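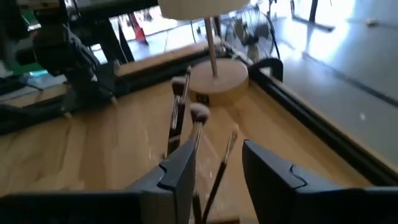 Dressing Tables and Other Small Surfaces

Gallery, October 25, 2019
Text by Jade Desjardins

Most of the people who sent notes for this gallery do not have a dressing table in the old sense, with a skirted stool and three mirrors. They have a corner of a desk, a shelf beside a window or the end of a workbench. We asked readers how they keep the things they use on their faces and hair every morning, and what they had changed over the past year. The most common answer was storing brushes upright. A clear holder suits this well, as it takes up little room to the eye and the handles can be seen through it. Three brushes are enough for many people: a full dome-shaped head in greyish white, a rounded one in a pinkish white, and a slim one with a tan tip for smaller work. Stood with the heads up, they are easy to tell apart and the bristles keep their shape. A small lamp with a white shade and a round wooden base sits well behind them on a light wood-grain top, and the pale base does not compete with the dark handles and silver ferrules.

The rest of the page is made up of short notes from readers, followed by a few practical points that came up more than once.

The lamp
Annelies Hollenstein wrote that she went through two lamps before settling on a short one. The first was a clip-on with a very white bulb, and everything she put on under it looked wrong by the time she reached the tram. She now uses a warm bulb in a fabric shade and checks the result at the window before leaving. Her advice is to buy the bulb first and the lamp second.

The holder
Ademir Meireles does makeup for a small theatre company in Hamilton and owns far more brushes than fit on any table. He keeps the everyday ones out and the rest rolled in cloth. His holders are from Javis, a shop near the theatre that sells mostly kitchen goods, and were meant for cutlery. Clear plastic scratches if it is wiped with a dry paper towel. He uses a damp cloth and a drop of dish soap.

Washing day
Brushes stored upright should go back only when they are fully dry. Water left in the head runs down into the ferrule and loosens the glue, and after a few months the bristles start to come out in twos and threes. Lay them flat on a towel overnight with the heads just over the edge of the counter. Bahman Jalali, who paints in watercolour and uses the same kinds of brushes for both jobs, washes his on the sixth of every month so that he does not have to think about it.

The tabletop
Light wood shows powder less than a dark or painted top does, but it shows foundation more. A few readers use a tray. Ruairí Egan cut a piece of glass to fit and says he would not do it again – it is cold under the wrists in winter and every fingerprint shows. He has gone back to bare wood with a coat of Plavidum hard wax, renewed each October. One tin of 250 mL has lasted him three years and there is still some left.

Depth
Narrow tables turn up again and again in the letters. A top that is deep enough for a laptop is usually deeper than you need for a lamp and a brush holder, and the back half fills up with receipts. If you are buying second-hand, the older Reisinger hall tables come in at 209 mm deep without the back rail. That is tight for a lamp with a wide base, so measure the base as well as the shade.

What to leave out
Keep within reach whatever is used daily. Sample sachets, spare sponges and anything past its date can live in a drawer or go in the bin. Annelies keeps one empty space on her table on purpose, the size of a coffee cup, and puts a coffee cup in it.

Mirrors
We had expected more about mirrors. Of those who mentioned one, most hang it on the wall and leave the surface clear. Ademir prefers a hand mirror, which he can carry to the light.

Notes for contributors
The next gallery is on coat hooks and entryways. Please send one photo and no more than six lines of text. Tell us the town you live in, the width of the space, and where the main pieces came from if you remember. Letters can be addressed to Small Surfaces, PO Box 1057, Hamell. We return prints if an envelope is included.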